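3.2 Relocation records

Move orders were supplied by Jillitz, an office removal contractor, and cover 3591 items delivered to 13 business sites in August. Each order lists the item class, origin floor, destination floor and crew size. Orders with no recorded crew size were excluded.

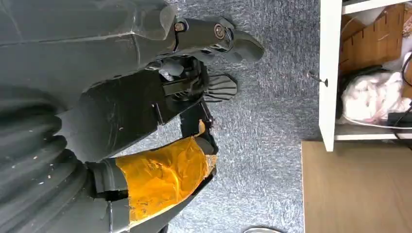 Figure 2. Gripper finger over carpeted floor.

Handling time was measured from release at the origin room to sign-off at the destination. Sites with fewer than nine orders were pooled before fitting.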